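4 Collecting Grasp Examples

Most of what our system knows about picking comes from attempts it made itself. The grasp scorer described in Section 3 has no hand-written rules about bars, walls or corners. It sees a depth patch and a proposed gripper pose, and it predicts whether closing the fingers there will end with a bar held firmly enough to be carried out of the bin. Everything depends on the attempts we feed it, and so we spent far more of this project on collection than on the network. We think that was the right call, and we were surprised by how much we enjoyed it!

4.1 Why bars

Long, straight parts look easy. A person can pull one out of a pile without thinking. For a two-finger gripper they are a wonderful source of trouble: a bar can be held at its middle and lift cleanly, or held near one end and swing down until it slips. Two bars lying side by side leave no room for a finger between them. A bar against a sloping wall can be reached from one side only, and the arm may need an awkward wrist angle to get there. All of these cases turn up again and again in a small bin with only a handful of parts, which means we can gather hard examples without building hard setups by hand.

We paint the bars in different colors so that a person reading back through the logs can tell at a glance which part was touched. The scorer never receives color. In an early trial on the Flandeck set we did let it have the color channels, and it learned to prefer one color that happened to have been placed in easier spots by the operator. Removing color fixed this in a single training run.

4.2 The attempt loop

One attempt goes as follows. The arm moves clear of the bin and a depth scan is taken. The Plotatau planner proposes 200 candidate poses, drops those that would bring the fingers or wrist through a wall, and ranks the remainder with the current scorer. It then picks one. In most attempts the choice is drawn from the top of the ranking, but in one attempt out of every 13 it is drawn evenly from all the poses that passed the wall check. We call these free picks. They are usually bad grasps, and they are very useful, for they show the scorer parts of the space that it would otherwise learn to avoid forever.

The arm goes down, closes, lifts to a fixed height and holds still for three seconds. The label is set by finger width at the end of the hold. If the fingers have closed fully, the attempt is a miss. If they are still open by the width of a bar, it is a success. A third label, "lost," is given when the width was right just after closing and wrong after the hold. Early on we counted lost bars as plain misses. Maysoun Saab, who ran most of the July sessions, argued that a bar which slips during the lift tells us something very different from a bar that was never touched, and she was right. Splitting the labels gave us the largest single gain of any change to the data.

After a success, the bar is let go above the bin at a random position and turned to a random angle. Drops are the only mixing we do. They give a good spread of positions, though bars tend to settle along the walls more often than we would like, and we come back to this bias in Section 5.

4.3 Keeping the arm honest

The hoses and cables that run along the arm take up room that the planner has to respect. Our first collision model covered the links and the gripper and left the bundle out. On deep reaches near a wall, the bundle pressed on the rim and pushed the wrist off its target by a few millimeters, enough to turn a good pose into a poor one. The label was then correct for the pose the gripper reached and wrong for the pose we had saved. This sort of error is hard to spot, and the scorer soaks it up without complaint.

We now do two things. The planner treats the bundle as a thick padded shape around the wrist, and every saved attempt carries the measured pose at the moment of closing together with the planned one. Training uses the measured pose. Attempts in which the two differ by more than a set amount are kept in a separate file, and we have found them a great help when tuning the padding. 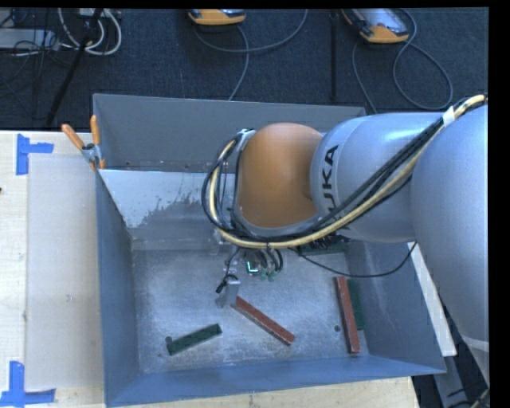 Figure 4. The KUKA arm reaching into the metal bin, with red and green bars on the bin floor. The hose and cable bundle loops around the wrist joint.

Figure 4 gives a feeling for how little space there is. The bundle loops below and around the wrist, while the finger tip is right beside one end of the central red bar. Farther right, a red and a green bar lie directly alongside each other close to the wall, a layout in which many candidate poses have to be thrown out. The green bar at the lower left lies alone and leaves far more choice. A single bin can hold both kinds of problem at once, and we like this very much, as the scorer has to compare them when ranking.

4.4 Size and makeup of the set

We refer to the full collection as the Greltmont set. It was gathered in blocks of 1000 attempts, and the scorer was retrained after each block before the next one began. The early blocks are dominated by misses. Later ones hold more successes and, to our delight, a growing share of lost bars, as the scorer becomes good enough to reach a bar nearly every time and starts to fail in more interesting ways. We keep all blocks in training. Dropping the oldest ones made the scorer overconfident near the walls, where the early misses are thickest.

Two of us read through a random sample from each block and checked the labels by eye. Most wrong labels came from one cause: two bars lifted together, with one falling away during the hold. The finger width gives no hint of this if the remaining bar is the one squarely between the fingers. We left these as successes, given that a bar was in fact delivered, but we mark them so that others can choose differently.

For comparison we also trained on the Drummond set, in which a person guided the gripper by hand to every grasp. Those examples are clean and nearly all are successes. A scorer trained on them alone ranks good grasps well and bad grasps almost at random. Adding even one early block of our own attempts changes this sharply, and the results in Section 5 begin with that mixture.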